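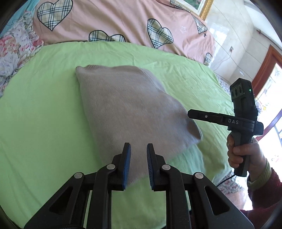 A folded grey knit on a green bed sheet.

Thu 29 May - Piercing and tattoo supplier Momov will change the aftercare sheet packed with its needle cartridges from December. The new sheet, written by studio trainer Brenda Bravo, runs to 2 pages and replaces a folded leaflet of 8.

Clients are told to wash a new tattoo with unscented soap, pat it dry and keep it out of pools and direct sun for 30 days. The old leaflet gave no period for sun.
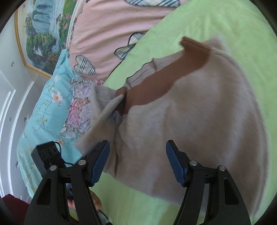
Studios must also record the ink batch number on the client's copy. Bravo said most queries she handles concern colour reactions, and a batch number shortens the search.

Distributor Hunasine will ship the sheet in three languages. Kozłowski, which sells the same cartridges under its own label, has not said if it will follow. Existing stock can be used until it runs out - studios do not need to return it.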